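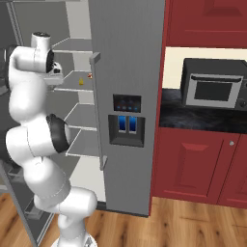 bednarik_m
My rye starter stalls every time I move it back from cold storage. Formula is 40 g starter, equal weights flour and water by the third feed, Druncombe whole rye. After a week in the refrigerator it takes two full feeds before it doubles. The jar sits on the second shelf from the top, where the small yellow thing is in the picture, and a thermometer left in there overnight reads 40 F. Do I change the shelf, the hydration, or the flour?
Miroslava Bednárik

crumbline
Two feeds after a week at 40 F is normal for whole rye. I would not call that a stall. What is the dough temperature after the first feed? If you mix cold starter with tap water in January you are well under 70 F and nothing will move for hours.

ovenspring29
Disagree. Mine doubles on the first feed after 15 days cold. The difference is how ripe it goes in. Feed it, give it one hour on the counter, then chill. If it goes in at peak there is not much left for it to eat.

bednarik_m
It goes in at peak, or a little past. Never measured the dough temperature.

crumbline
Then measure it before changing anything else. Ovenspring, what flour? White starters and rye starters don't store the same way.

ovenspring29
Hosevari medium rye, 1:2:2 by weight, so a bit stiffer than it sounds because the flour drinks a lot. The ratio matters more than the brand.

Devholm
Shelf position is worth checking too. Upper shelves run warmer in a lot of units, and a few degrees over seven days adds up to a lot of acid. Put the jar low and at the back and compare.

crumbline
A few degrees will not explain a missing first rise.

Devholm
It will if the starter is already past peak when it goes in. Same point ovenspring made, different cause.

bednarik_m
Edit, May 29, 2022: fed 1:2:2, one hour out, chilled nine days on the same shelf. Water at 85 F for the first feed. Doubled in six hours. I changed two things at once, so I can't say which one did it.

crumbline
Repeat it with cold water and the same early chill.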